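Ticket 395: Niederschlagswerte Station Osholm unplausibel
Status: in Bearbeitung
Gemeldet von: Rafsan Mollah
Bearbeitung: Sheila Marsden

Mollah, 26. März 2026, 07:40
Osholm meldet für die Nacht 276 mm Regen. Skidton, gleiche Front, gleiche Höhenlage: 5 mm. Die Vorhersage auf der Startseite hat den Wert trotzdem übernommen und warnt jetzt vor Überflutung. Bitte sperren.

Marsden, 08:15
Wert gesperrt, Warnung zurückgezogen. Owino (unser Datenlogger-Lieferant) schreibt, die Wippe sei »vermutlich durch Windböen« ausgelöst worden. Kann sein. Im Februar hatten wir dort aber deutlich mehr Wind und keinen einzigen Fehlimpuls. Ich glaube das erst, wenn ich die Rohdaten sehe.

Mollah, 09:30
Rohdaten liegen im Stationsordner. Zwischen 02:10 und 02:25 kommen fast alle Impulse, davor und danach normaler Landregen. Böen in dem Zeitraum: schwach. Für mich sieht das nach Kabel oder Stecker aus.
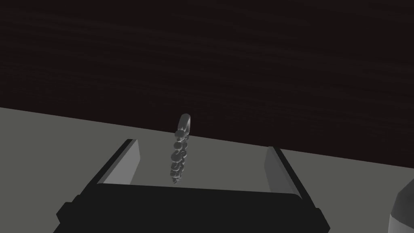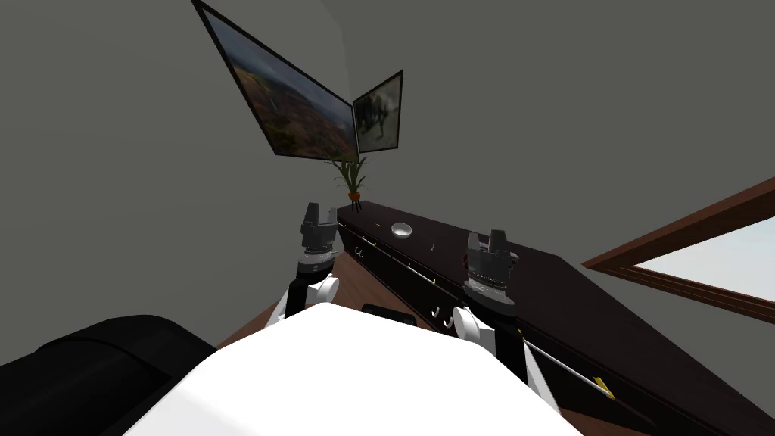

Marsden, 10:05
Sehe ich auch so. Owino empfiehlt jetzt ein Firmware-Update. Das haben sie beim letzten Mal auch empfohlen, danach fehlte uns die Taupunktreihe. Bevor wir irgendetwas einspielen, möchte ich wissen, was genau darin geändert wurde. Die Versionshinweise bestehen aus dem Satz »Stabilität verbessert«.

Mollah, 11:20
Rückruf von Owino: Das Update enthält einen Filter, der Impulse unter 700 Millisekunden Abstand verwirft. Damit wäre der Ausreißer weg. Ein kräftiger Gewitterguss womöglich auch.

Marsden, 11:35
Dann wird nichts eingespielt. Ein Filter repariert keinen Wackelkontakt. Vorgehen:
1. Osholm bleibt aus der Vorhersage draußen, Ersatzwert kommt von Skandport.
2. Signalkabel tauschen, Stecker auf Korrosion prüfen.
3. Wippe von Hand auslösen und mit dem Zähler vergleichen.

Mollah, 14:50
Zu 1: erledigt. Skandport liegt allerdings an der Küste und meldet bei Westwind gern zu wenig. Steht jetzt als Hinweis unter der Regenkarte. Ersatzkabel ist bestellt, einen Liefertermin wollte mir niemand zusagen.

Marsden, 15:10
Ticket bleibt offen, bis Punkt 3 protokolliert ist.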